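Week 5: Colour and Value (Textiles 1)

Hi all, I'm still marking your swatches, so bear with me!

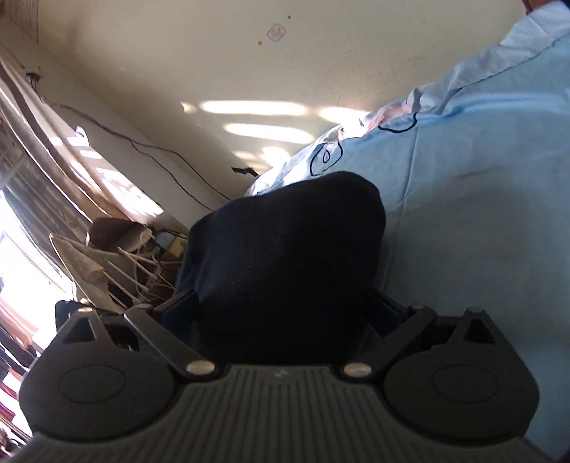 Value just means how light or dark a colour is, and squinting is still my favourite way to check it. Black or very dark navy cloth near a light blue sheet is about as strong a contrast as you'll get at home. Try it with your own washing.

Next up is print. Read Lapiņa on outlines, page 18, before the tute.

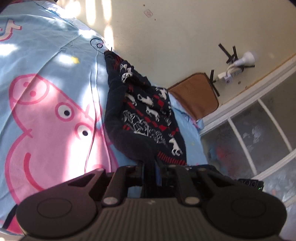 Fig. 2. Pink pig on light blue, outlined in darker pink.

Bring 7 fabric scraps, any colour.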